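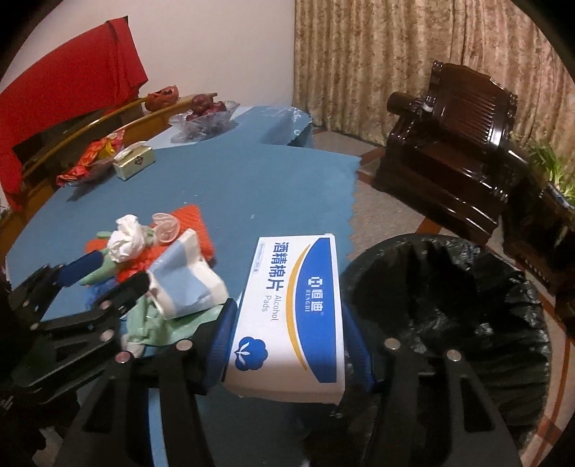
The rubber pads were the smallest line in our budget and took up the most meeting time. Project Yule set out to plan and price a set of hand-held grippers for the second-year manipulation course at Folstead, and like most people writing a first equipment budget we began with the large, exciting items and worked down until we got bored. Where we got bored was the finger pads. A box of alcohol pads held upright between two blue rubber pads is a fair picture of what the tool is for: a light carton with printed faces, gripped by its sides, while a crumpled tissue and a tilted, partly crushed paper package lie on the blue cloth next to it, offering a good deal less to hold on to. All of that depends on two pieces of rubber. Our first spreadsheet had no row for them at all.

Submitted February 23, 2025. This version replaces the interim plan, which we would be grateful if people stopped citing.

1. What we were asked to do

The brief was to recommend a purchase, within a fixed allowance of £2,976, that would let students collect handling examples with everyday household objects. It had to cover two operators working at once, each with a pair of grippers, one for either hand. It also had to survive a year of undergraduates. The brief did not put it that way, but the technician who read it to us did.

We were not asked to design a gripper. We mention this since the first two meetings were spent designing a gripper, and there are drawings.

2. What the money has to cover

We split the cost under five headings. The third is the one we think other groups will miss.

Grippers. Four units, as two pairs.
Storage and readers. Recordings fill cards faster than anyone expects, and a card left in somebody's coat is a card the course does not own.
Wearing parts. Pads, screws, spare finger parts.
Objects. The things to be picked up, and a cloth to put them on.
Contingency. Held back, and not to be thought of as money.

We left out the table, chairs and the room. Folstead already has tables. Several are round, which matters more than you might suppose, as two people with a gripper in each hand tend to work from one side and a curved edge lets them stand at a slight angle to each other. On the long bench in the teaching lab they knock elbows. No supplier sells a fix for this, so it has cost us nothing.

3. Suppliers

We asked for quotes from two firms.

Tinow sells a finished gripper, assembled and checked, at £450 a unit. Pads come fitted. Replacement pads are sold in packs, and the finger parts can be bought singly. The quote arrived the next morning and was one page long.

Flenar sells a kit. The headline price was lower, and for most of October we believed we had saved the course a great deal of money. The kit price does not include pads, screws or the camera mount, and each of these is listed on a different page of the catalogue. By the time we had found them all, the gap had closed to the price of a decent lunch. The kit also needs building, and we had put our own labour down as free. Our supervisor asked us to consider whether we would still think so in exam season.

There is a real argument for Flenar. Students who have built a gripper know which screw is which, and are less likely to carry on working with one missing. We took this seriously and the group was split on it for two weeks. What settled the matter was delivery. Flenar quoted 6 weeks from payment, and payment at Folstead cannot be made until the form has been signed by people who are rarely in the same building.

We recommend Tinow, with one unit to be taken apart and put back together by every new group, under supervision, in the first session.

4. The budget

Grippers, four at £450: £1,800
Storage and readers: £540
Wearing parts: £204
Objects and cloth: £120
Contingency: £312
Total: £2,976

The total matches the allowance exactly. We are aware of how that looks. The contingency was set last and is whatever was left, which our lecture notes say is the wrong way to do it. We did it the right way first, as a percentage, and came out over, and then spent an evening removing things until the sum worked. Among the things removed was a padded carrying case for each pair. The grippers will travel in a storage crate lined with an old towel.

5. Notes on wearing parts

The pads are soft, they are the part that touches everything, and they will be replaced more often than anything else on the tool. Our trial with a borrowed pair was short and we do not claim to have measured a lifetime. We can say that grease and sticky residue are a nuisance, that paper dust builds up on the rubber, and that wiping the pads between sessions took less time than arguing over whose turn it was.

Cleaning wipes are therefore in the wearing parts row. In an earlier draft they were also in the objects row, as a boxed item to be picked up, so for a while we were buying the same thing twice for two different reasons and felt thorough about it.

Screws are cheap and small, and they roll. The fingers are slotted plastic held together with little metal fasteners, and a fastener dropped on a tiled floor goes under the heaviest piece of furniture available. We budgeted for one bag of spares per pair. Order the maker's own. We tried a near match from the workshop drawer and it was nearly a match.

6. Notes on objects

The objects row invites two kinds of mistake. One is to buy a nice tidy set of blocks, which is pleasant to pick up and teaches very little. The other, ours, is to suppose that objects are free because everyone has a kitchen. People will bring things in once. They then want them back, or eat them, and the set changes from one week to the next.

We suggest spending the £120 on a fixed list, kept in a labelled crate, with a mixture of stiff and floppy things:

Small cartons with printing on the faces
A tin with a lid
Mesh cloth and plain cloth, in more than one colour
Thin plastic bags, which will be hated
Wrapped sweets, in more quantity than the exercise requires
Tissues
Fruit, bought fresh and charged to petty cash
A clear bowl and a clear plastic sheet, as see-through items are awkward to make out and students should meet them early

The tablecloth deserves its own sentence. A plain colour is easiest to work on, and it should be large enough to hang over the edge but not so large that somebody stands on it — we have views on this, acquired suddenly.

A lined bin by the table costs next to nothing and should be treated as equipment. Half of what goes on the table is hard to tell from rubbish, and the other half becomes rubbish by the end of the afternoon. Put a sign up for the cleaners as well. Our first crumpled bag, chosen with some care, was gone by morning.

7. Ordering plan

Place the gripper order first, as everything else can be bought locally.
Order wearing parts on the same form. A second form is a second set of signatures.
Buy storage cards once the grippers have arrived and the card type has been read off the actual slot. The interim plan had us buying them in advance, from memory.
Leave the objects until the week before teaching starts.
Do not touch the contingency before the end of the first term. If a finger part breaks, it comes out of wearing parts until that row is empty, and only then out of the £312.

8. What we would do differently

Ask for a full parts list before comparing prices. It would have saved us most of a month and one quite heated meeting about Flenar.

Price the second year as well as the first. Our budget buys a working set and keeps it going for a year, and has nothing to say on what happens after that. The wearing parts row will need to be found again from somewhere, and we would rather the course heard this from us now than from an empty pad drawer.

Lastly, agree who holds the spreadsheet. We had three copies, each called final. The figures in section 4 come from the one that added up.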